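Technology > Defence > Interviews

Last updated: February

Slamet Yusof spent most of his working life fixing army lorries, and he has heard a great many promises about machines that will replace them. The latest comes from Garken, whose driverless supply truck, the Zoken, is meant to carry ammunition and water to forward positions with no one in the cab. Yusof now advises buyers on running costs. He has watched the Zoken on two trial grounds and remains hard to impress.

"It drives very nicely on a road that somebody has already driven it down," he says. "I asked them to take it down a different road. They went off to have a meeting."

Garken says the truck can haul 3,000 kilos across country. Yusof doesn't dispute the figure, only the country. The course he saw was a dry, graded track with the ditches marked. When he asked for a run with the full load after rain, he was offered a seat in the hospitality tent and a film of an earlier test. The load in the film, he noticed, was 2,000 kilos.

"I'm not calling anyone a liar. The brochure has one number and the film has another, and I'd like to know which one I'm paying for."
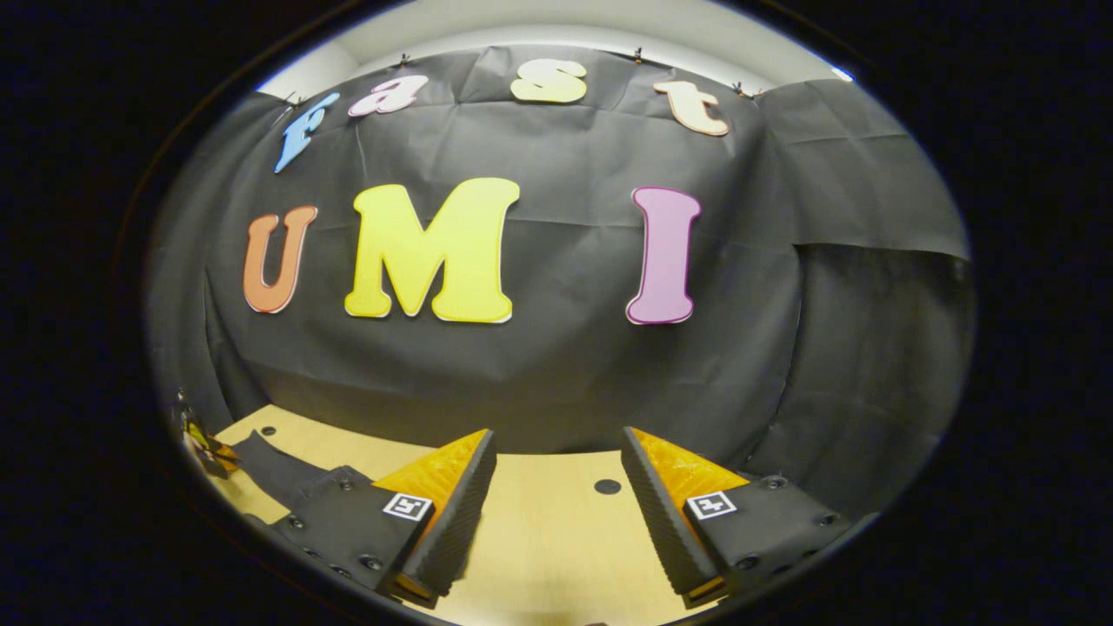 What bothers him most is the matter of who mends it. A lorry crew deals with small faults all day long: a loose strap, a soft tyre, mud over a lamp. Take the crew out and those jobs still need doing. Garken's answer is Flotum, a software package that is supposed to warn of faults before they stop the truck. Yusof was shown a list of 53 faults it can spot.

"A flat tyre is on the list, fine. So it tells you there's a flat tyre. You're in an office a long way off and the truck is in a field. Who's got the jack?"

I put it to him that the point is to keep drivers out of danger, and that a stranded truck is better than a dead soldier. He agrees at once, and looks slightly annoyed to be asked.

"Of course it is. I've driven those routes. But if you send four people out to fetch it, you've put four people on the road where you used to have two. Show me the sums for that. I've asked Saragih and I've asked Garken."

Saragih, which supplies the radio link, told him that recovery was a question for the customer. Garken told him it was under review. He has both replies in a folder and reads them to me twice.

Would he buy one? He thinks it over for longer than I expected.

"For moving stores round a big depot, maybe. Flat ground, a workshop at each end. I'd take one on loan for a winter and see what it costs in parts. They don't like the word winter."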